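Jorier Trail Sport

The Jorier Trail Sport is a two-seat side-by-side off-road vehicle which was made by the company Jorier at its plant in Standness. It was sold for recreational use on trails and sand, and also in a simpler version for farms. The vehicle is best known for its long-travel rear suspension and for the large number of parts that owners can change at home with ordinary tools.

Background

Before the Trail Sport, Jorier made mostly utility vehicles with a cargo bed. These were slow and strong, and they sold well to ranches, but younger buyers did not look at them. The engineer Howard Rudd proposed a sport model on the same drivetrain, and the first test vehicle was built with a shortened utility frame. It was too heavy in the front and turned badly on loose ground. Rudd's team moved the engine behind the seats and made a new frame from steel tube. Only the steering rack and the brake pedal stayed from the older vehicle.

The suspension was the work of Ryota Nomura, who had come to Jorier from motorcycle racing. He used trailing arms at the rear and double wishbones at the front. The first shocks became too hot on long rough sections, so the production vehicle received shocks with a separate reservoir, supplied by Vemgate.

Design

The engine is a parallel twin of 800 cc with liquid cooling. Power goes through a continuously variable transmission with high and low range. The driver selects between rear-wheel drive and four-wheel drive with a switch on the dashboard, and the front differential can be locked in low range only. The air intake for the transmission belt is placed high behind the passenger seat, where less dust arrives.

The belt is the part which owners replace most often. The cover is held by 11 bolts, and two of them are hard to reach without removing the right rear wheel. In the first production year the manual did not mention this, and the second edition has a drawing of it.
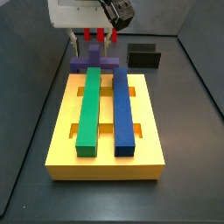

The cabin was kept simple. Both seats can be taken out without tools, and the floor has drain plugs, so that the inside can be washed with a hose. The doors are half height and made of plastic over a steel frame. A full windshield, a roof and a winch were offered as accessories from the beginning, but a heater was added only later, after many requests from dealers in the north.

Versions

The base version was sold simply as the Trail Sport. The Trail Sport Athumani, named after the desert rally in which Jorier entered two vehicles, had wider wheels, a stronger radiator fan and a steel plate under the engine. The farm version had a small cargo bed in place of the rear storage box, and its top speed was limited by the engine computer. It used softer springs and a different clutch weight, and for this reason some owners of the base version bought farm clutch parts for slow rock driving.

Competition

Joanne Wragg drove a Trail Sport in the Athumani rally with Pauline Whiteley as navigator. They lost much time on the first stage with a broken belt, but they finished the event. The second vehicle retired with a damaged front wishbone. After the rally Jorier changed the shape of the wishbone mounts, and the new mounts were used on all vehicles from the following December. Older frames can accept them after some welding.

Reception

Reviewers liked the ride quality and the easy access to the filters. The noise in the cabin was often criticized, as was the position of the fuel filler, which is close to the exhaust side. Joanne Goodall, writing for a regional trail magazine, drove a test vehicle for 3000 miles and replaced the belt and both front wheel bearings in that time. She found the steering heavy at low speed and recommended the optional electric power steering to anyone who drives on rocks. Power steering became standard equipment in the last production year.

See also
Continuously variable transmission
Trailing arm suspension
Utility vehicles made by Jorier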